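Robotics Club – Frequently Asked Questions

Last updated October 5, 2018

The Orneck Student Robotics Club is open to all enrolled students at the Gaber campus. The answers in this page apply to the current academic year. Questions that are not covered may be sent to the faculty advisor, Nesma Zaki, through the department office.

Who may join the club?
Any student enrolled in at least one course may join. No earlier experience with programming or electronics is required. Students under the age of 16 must submit a signed permission form before their first session in the workshop.

Is there a membership fee?
The fee is 20 dollars per semester. It covers small parts, printed handouts and use of the shared tools. Students who receive financial aid may ask the department office to waive the fee.

What projects are open to new members?
Two projects are accepting members. The Suritz project builds a small wheeled vehicle for the spring competition. The Wikix project studies how people handle everyday objects with hand-held grippers, and members record short demonstrations of simple tasks. New members are assigned to one project for the first semester and may request a change after that.

What does a Wikix session involve?
Members work at a table with one gripper in each hand. Each session is devoted to a single task, which is posted on the project page the evening before. Tasks this semester include sorting small parts, folding cloth and handling keys. Cable slack should be checked before work begins, and the table should hold only the items on the task sheet.
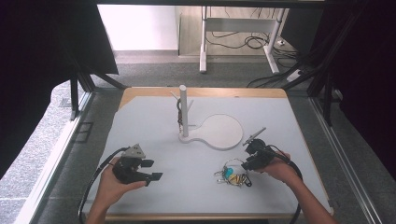
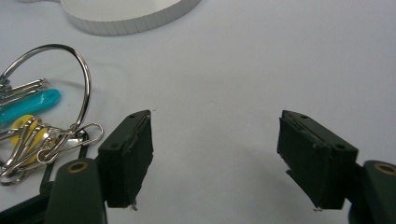 Wikix project: keys on the work table, with hand-held grippers.

How many demonstrations is a member expected to record?
There is no individual quota. The project as a whole plans to record some 500 demonstrations per semester. Attempts in which an object is dropped are to be saved and marked as such – they should not be deleted.

May I bring my own objects for a task?
Yes, with the approval of the project lead. Objects must fit on the table and may not be sharp or breakable. Members should not bring keys that are in current use, as items may remain in the workshop for several weeks.

Who looks after the grippers?
Each pair is signed out at the start of a session and returned at the end. Worn finger pads, damaged cables and missing screws should be entered in the equipment log. Members may replace pads themselves once they have completed the tool orientation. All other repairs are made by the workshop staff.

Can club work count toward course credit?
Members who complete a full semester may apply for one credit of independent study. The application includes a written report of at least 1000 words and must be approved by the faculty advisor before final grades are due.

When can I sign up?
Registration opens in August and remains open while places are available. Students who join after the start of the semester must attend the next tool orientation before using the workshop.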